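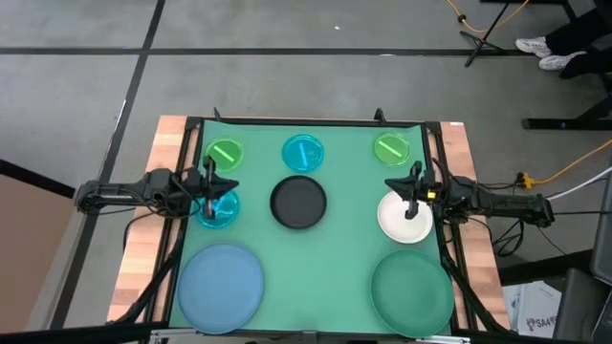

Tindgate opens its dish-handling lab to visitors in May

Home News Visits Careers Contact
3 min read

Tindgate has held its first open day for the two-arm workstation it is building for small laboratories. Visitors from 31 companies and schools came to the Prosser site, where the doors opened at 10 a.m. and the last group left late in the afternoon.

The workstation is meant for the repetitive table work that takes up much of a lab technician's day: picking up small items, moving them between dishes and plates, and putting the dishes back where the next person expects them. It uses a pair of black arms with two-finger grippers, mounted on opposite sides of a mat-covered table. The dishes used at the open day came in several colors so that people standing a few steps back could follow which item was being moved.

Groups were kept small and spent half an hour in the work area. Each visit began with a short talk on safety and ended at the table with questions.
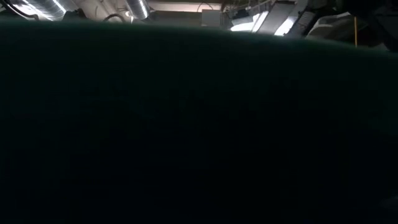 Ceiling ducts and lighting in the work area at Prosser.

"Most of the questions were practical ones," said Benedikt Heitmann, who heads the workstation project at Tindgate. "People wanted to know how much floor it takes, how long a new task takes to set up, and who they call when it stops. We have answers to the first two. The third we are still working out with Starkmont."

Starkmont will handle installation and service when the workstation goes on sale. The company has set aside 700 square feet at its own building for training and spare parts. A price has not been announced.

The table itself is a simple build. A black metal frame holds the working surface, and the green mat on top can be replaced when it wears.
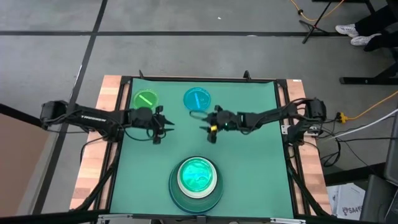

Software for the arms comes from Jirnex, which has worked with Tindgate since the project began. Ferhat Kırmızıgül, lead engineer at Jirnex, told visitors that the task list now stands at 73 entries, most of them short moves with one or two dishes. Longer jobs are put together from these.

"A lab can start with a handful of moves and add more later," Kırmızıgül said. "We would like to hear which ones people need first. Several visitors left us lists, and we will go through them over the summer."

Tindgate plans a second open day at Prosser in the fall. Companies and schools that could not get a place in May will be contacted first. Teachers bringing a class should write ahead, as group size in the work area is limited to 10.

Requests for visits can be sent to the Tindgate front office through the Visits page.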